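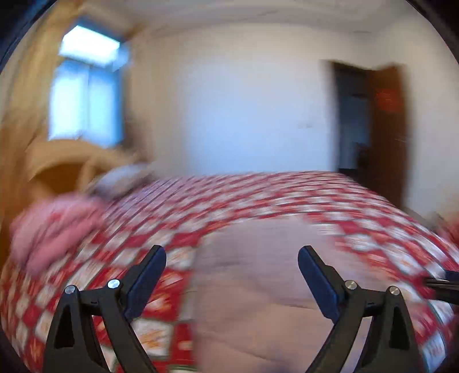 La pince portative vue par sa propre caméra, devant un lit couvert d'une courtepointe rouge et blanche. Le flou de mouvement touche la pièce, les mors restent nets.

Manipulation de textiles : trier les démonstrations selon le flou améliore l'apprentissage

17 juin 2018

Le laboratoire Kirno a mis en ligne un rapport technique consacré à l'apprentissage de tâches ménagères à partir de démonstrations humaines enregistrées avec une pince tenue à la main. Le résultat principal concerne la préparation des données. En pondérant chaque image selon la netteté de l'arrière-plan, l'équipe obtient une politique de commande plus fiable pour la saisie et le repositionnement de couvertures, à volume de données égal et sans modification du matériel.

Le corpus, baptisé Somville, comprend 194 démonstrations réalisées dans 9 chambres meublées. Un opérateur y manipule la pince directement, sans bras robotisé. La caméra, solidaire de l'outil, filme les deux doigts et ce qui se trouve devant eux. La trajectoire est ensuite reconstruite à partir des images et des mesures inertielles, puis convertie en consignes pour un bras à six axes équipé de la même pince.

Ce mode de collecte permet d'enregistrer dans des logements ordinaires, avec la literie en place et la lumière du jour. Il a une contrepartie connue. Un opérateur humain déplace l'outil plus vite qu'un bras commandé, et change brusquement d'orientation entre deux gestes. Pendant ces transitions, l'arrière-plan défile sur le capteur alors que les doigts, fixes par rapport à la caméra, conservent des contours francs. Une mesure globale de netteté calculée sur l'image entière est donc faussée : les arêtes de la pince, très contrastées, suffisent à faire passer pour exploitable une image où le lit ne l'est pas.

La méthode proposée, nommée Lau, traite ce point en deux temps. Un masque statique exclut d'abord la zone occupée par la pince. Il est calculé une seule fois par outil, à partir des pixels dont la variance reste faible sur l'ensemble d'un enregistrement, puis dilaté pour couvrir l'ouverture et la fermeture des mors. Une estimation locale du flou est ensuite effectuée sur le reste de l'image, par blocs, en tenant compte de la distorsion de l'objectif grand angle. Les coins assombris sont également retirés du calcul.

Chaque bloc reçoit un score directionnel. Un flou horizontal prononcé, caractéristique d'une rotation rapide du poignet, n'a pas le même effet qu'un flou isotrope dû à la mise au point. Dans le premier cas, la position du bord d'un tissu devient incertaine dans une seule direction, et l'information reste partiellement utilisable dans l'autre. Les auteurs conservent cette distinction jusque dans la fonction de coût : l'erreur de prédiction est pondérée axe par axe, au lieu d'être multipliée par un coefficient unique.

Les motifs répétitifs constituent le cas le plus défavorable du corpus. Sur un dessus-de-lit à carreaux, un déplacement d'une période entière produit une image presque identique à la précédente. La reconstruction de trajectoire peut alors se caler sur le mauvais carreau. Le flou aggrave l'ambiguïté en effaçant les irrégularités de couture qui servent de repères. À l'inverse, une couverture unie offre peu de points d'intérêt mais ses bords demeurent détectables si la vitesse est modérée. Le rapport recommande de s'appuyer en priorité sur les éléments fixes de la pièce, par exemple l'encadrement d'une porte ou d'une fenêtre, lorsque la surface textile occupe la majeure partie du champ.

L'évaluation a porté sur une tâche unique : saisir le bord d'une couverture posée sur un lit, le soulever, puis le déposer le long d'un repère. Trois variantes de la politique ont été comparées. La première est entraînée sur toutes les images, sans tri. La deuxième écarte les images dont la netteté globale passe sous un seuil fixe. La troisième utilise la pondération Lau. Toutes partagent la même architecture, le même nombre d'itérations et la même initialisation. Chaque variante a été soumise à 65 essais, dans un ordre tiré au sort, avec un opérateur qui ignorait laquelle était en cours d'exécution.

La variante pondérée devance les deux autres sur le critère principal, à savoir une dépose complète sans reprise manuelle. L'écart est plus marqué avec la variante sans tri qu'avec la variante à seuil. Il se concentre sur la phase d'approche, au moment où la pince doit se placer de part et d'autre du bord du tissu. Une fois le tissu saisi, les trois politiques se comportent de façon comparable. Les auteurs l'expliquent par la lenteur du geste de transport dans les démonstrations, qui fournit de toute façon des images correctes.

La variante à seuil présente un défaut particulier. En supprimant les images floues, elle élimine aussi presque toutes les transitions rapides entre deux gestes. La politique apprise n'a plus d'exemple de ces passages et tend à s'immobiliser au-dessus du lit après une première saisie manquée. La pondération conserve ces images avec un poids réduit, ce qui suffit dans la plupart des essais à relancer une tentative.

« Le seuil global était notre procédure habituelle depuis le début de la collecte, et nous ne l'avions jamais testée séparément », indique Dineo Du Plessis, première auteure du rapport. « En masquant la pince, nous avons constaté que le classement des images changeait fortement. Une partie de ce que nous gardions ne montrait nettement que l'outil. »

Le coût de calcul reste limité. Le score est produit hors ligne, avant l'entraînement, à environ 3 millisecondes par image sur une station de travail standard. Aucun traitement supplémentaire n'intervient pendant l'exécution sur le robot. Les auteurs ont aussi essayé une restauration des images floues par déconvolution, sans gain mesurable : les contours reconstruits introduisaient des oscillations le long des bords de tissu, que le réseau interprétait comme des plis.

Plusieurs limites sont signalées. Le masque statique suppose que la caméra ne bouge pas par rapport à l'outil. Un desserrage du support, même léger, impose de le recalculer. La méthode ne distingue pas non plus le flou dû au déplacement de la pince de celui qui vient du tissu lui-même lorsqu'il retombe. Ce second type de flou renseigne sur l'état de l'objet et devrait, selon le rapport, être conservé avec un poids plein. Une séparation des deux composantes à partir des mesures inertielles est à l'étude.

La question de l'éclairage n'est traitée que partiellement. Face à une fenêtre, l'exposition automatique raccourcit le temps de pose et réduit le flou, mais assombrit les zones éloignées. Vers une pièce attenante peu éclairée, l'effet s'inverse. Le score Lau varie donc à vitesse constante selon l'orientation de la caméra. L'équipe a choisi de ne pas corriger cette variation – elle correspond à une différence réelle de qualité d'image – mais elle reconnaît que certaines portions des pièces s'en trouvent sous-représentées dans l'apprentissage.

Enfin, les essais ont été menés avec un seul modèle de pince à deux doigts et un seul objectif. Le transfert à d'autres géométries n'est pas démontré. Des doigts plus larges réduiraient la surface disponible pour l'estimation, en particulier au centre de l'image, dans l'intervalle entre les mors où se joue la saisie. Le rapport ne fournit pas de valeur minimale pour cette surface.

Le code de calcul du score et les masques sont distribués avec le rapport. Le corpus Somville sera publié séparément en août, après accord des occupants des logements concernés. Une seconde série d'essais est prévue sur la plateforme Bodurar, avec des taies d'oreiller et des serviettes, dont les bords sont plus courts et les plis plus serrés que ceux d'une couverture.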